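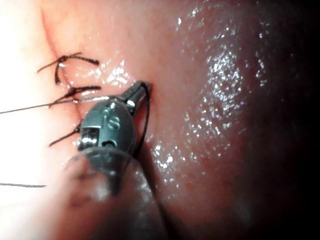
*Black thread at the jaw tip, tissue side.*

# Endo stitch set: notes on the stitching

Nov 24, 2020. Quick readme, will tidy later. Covers the stitching itself: thread, pads, knots, how we name things and how we mark them.

## What's in it

- 500 short clips, straight cuts, closed with single tied stitches (interrupted, each one its own knot)
- `knots.csv`, one row per finished stitch
- `pads.csv`, one row per pad, incl. supplier batch and date opened
- `marks.txt`, the marking rules, long version. Read it before you touch the csv files

Pads came in two batches, Udo and Wustulent. Udo is firmer and holds the edge of a cut well. Wustulent tears if you pull up hard, so go gently on the second throw. Batch name is in `pads.csv`, column `batch`. Please don't mix them when you compare knot tightness, it makes a mess of the numbers.

## How a cut gets closed

Same order throughout, more or less:

1. Straight cut, made before recording
2. Start at one end and work along, no skipping to the middle
3. Needle in one side, out the other, same distance from the edge both sides
4. Tie, snug it down, trim. Leave tails long enough to find again
5. Move on, keep the gap the same as the last one

Edges should meet, not roll under. If they roll under the bite was too shallow on one side, mark it `roll`. Too tight and the skin puckers, mark it `pucker`. Both can go on the same stitch.

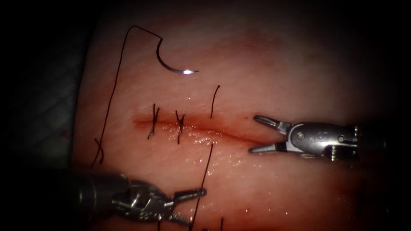
*Part-closed cut, curved needle resting on the pad above it.*

## Marks for each stitch

| field | what goes in it |
|---|---|
| `pad` | pad number |
| `pos` | place along the cut, counted from the starting end |
| `tails` | short / ok / long |
| `edge` | meet / gap / roll |
| `knot` | over the cut / off to one side |
| `redo` | y if thread was pulled and replaced |

`knot` caused the most arguing. Rule we settled on: if any of the knot touches the line of the cut, it's over. Textbook says lay it to one side. Plenty of ours sit right on the line, leave them as they are and mark what you see.

Needle parked on the pad between stitches is fine, no mark needed. Needle dropped off the pad: end the clip there.

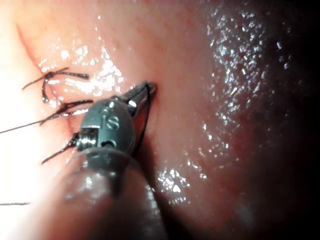 **Why single stitches and not one running thread?**
Each one can be judged by itself. With a running thread one bad pull loosens the whole line and you can't tell which bite was at fault. A running set may follow under the name Toom, nothing recorded yet.

## Known problems

- 16 rows in `knots.csv` have no `edge` value. Light was poor, couldn't tell
- tail lengths in the October rows were judged by eye, later ones against a ruler. Treat as two seperate lots
- Nearly 200 clips stop before the cut is fully closed. Kept on purpose, `done` = n
- `pos` starts at 1, except on pad 3 where it starts at 0. Will fix
- black thread in deep shadow is hard to follow, esp. the loose end. If you lose it, put `lost` and carry on, dont guess 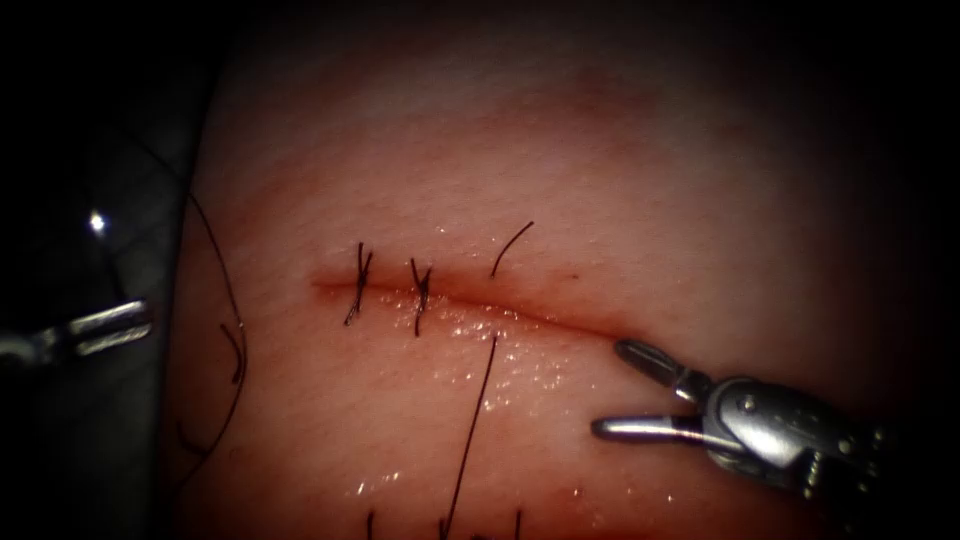

Endo list, last week: could we have the gap between stitches as its own column please, the even spacing is half of what I teach and I'm working it out by hand from `pos` every time. Also the word "tidy" in the old notes means nothing to me, I'd drop it.

Fair on both. `gap` goes in the next version, in mm, measured knot to knot along the cut. "tidy" is gone from `marks.txt` already.

## Changes still to do

- fill in `gap`
- fix pad 3 numbering
- redo the October tails with the ruler, where the pads have been kept
- spell out what counts as `redo` when only the second throw was taken back. At the moment: n
- add a line to `pads.csv` for the Wustulent pads thrown out for tearing

Corrections as a plain list please, pad number and `pos` first, then what you'd change it to.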